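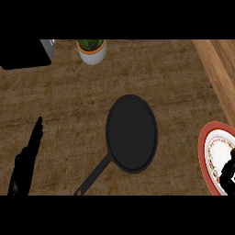 Beschichtete Pfannen: Gemeinde sammelt Altgeschirr jetzt getrennt

7. Februar 2026, von Maja Kurek

Diser. Alte Pfannen gehören in Diser künftig nicht mehr in den Restmüll. Der Gemeinderat hat am Abend eine getrennte Sammlung für beschichtetes Kochgeschirr beschlossen, mit 2 Gegenstimmen. Start ist im Mai am Wertstoffhof an der Lidesenter Straße.

Angenommen werden Pfannen, Töpfe, Bräter, auch Backbleche. Mit Griff oder ohne, egal. Deckel aus Glas bitte vorher abnehmen, die kommen in einen eigenen Behälter. Gusseisen ohne Beschichtung geht wie bisher zum Altmetall. Elektrogeräte wie Waffeleisen oder Raclette bleiben Elektroschrott, da ändert sich nichts.

Für Privathaushalte kostenlos. Gaststätten und Kantinen zahlen 6 Euro pro Kiste und müssen sich vorher anmelden. Das hatte in der Sitzung für Diskussionen gesorgt. Fabian Moser, Wirt und Ratsmitglied, hält die Gebühr für falsch: "Wir tauschen ständig Pfannen aus, und dann sollen wir fürs Trennen auch noch zahlen." Sein Antrag auf Streichung fand keine Mehrheit.

Die Abholung übernimmt die Firma El Khatib aus Lidesent. Dort wird die Beschichtung vom Metall getrennt, das Aluminium geht danach an eine Schmelze. Der Vertrag läuft zunächst ein Jahr. Was die Gemeinde am Altmetall verdient, wird mit den Transportkosten verrechnet; genaue Zahlen wollte die Verwaltung noch nicht nennen.

Tülin Güler vom Umweltamt rechnet mit 500 Kilo im ersten Halbjahr. Bei einer Umfrage im Herbst hatten 77 Haushalte angegeben, mindestens ein ausrangiertes Stück im Keller zu haben. "Viele wissen einfach nicht wohin damit", so Güler. Noch brauchbares Geschirr solle man lieber verschenken, im Tauschregal neben der Bücherei sei wieder Platz.

Offen ist noch die Frage der Öffnungszeiten. Derzeit hat der Wertstoffhof nur nachmittags auf, Berufstätige schaffen das oft nicht. Tülin Toprak regte eine mobile Sammlung in den Ortsteilen an, zumindest zweimal im Jahr. Die Verwaltung prüft das bis zur nächsten Sitzung. Auch ein zusätlicher Container am Parkplatz Holley ist im Gespräch, der Eigentümer muss aber noch zustimmen.

Ein Faltblatt mit allen Annahmeregeln liegt ab April im Rathaus aus und wird mit dem Abfuhrkalender verteilt. Fragen beantwortet das Umweltamt telefonisch, vormittags.

Ausserdem im Rat: Sanierung der Turnhallendusche vertagt, das Angebot war zu teuer. Neue Bänke am Friedhof bewilligt. Bericht dazu folgt.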